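Lepik bench set, README

Hi! I put this set together because people kept asking me whether robots can do boring shop-floor work yet, and I got tired of waving my hands. So now there are files. You get 1,119 recorded tries at sorting and packing computer power supplies, split over 28 task variants. I held back 108 tries for testing, so please don't train on those.

The job sounds like nothing. Pick up a unit, deal with its cables, put things where they go. A new hire gets it before lunch. For an arm it's awful, and nearly all of that is the cables (they flop, they hook onto the next unit, they hide the thing you wanted to grab).

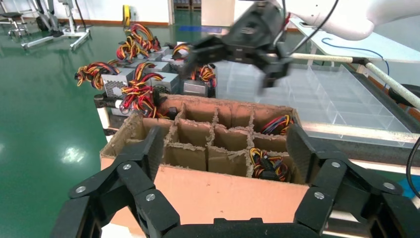
Photo: Lepik bench set, wrist camera view. Free to reuse with credit to Somitz.

Cardboard dividers are the other headache. A bundle of wires going into a square compartment has to be squeezed small enough to fit, and the walls bend if you push on them.

So, can machines do this yet? Kind of! Our Jitau policy is fine with bare units on a clear bench. Give it a heap of harnesses and I still stand there with my hand near the stop button.

What's in the folders:
tries/ has video and joint logs
labels/ has start, end and a pass or fail mark
extras/ has 8 long runs with no cuts, fun to watch if you like slow TV

Known problems: the labels in the July batch were done by me alone, late at night, and a few pass marks are generous. The Nastura loader also drops the last video file if your path has a space in it. Rename the folder and it loads fine.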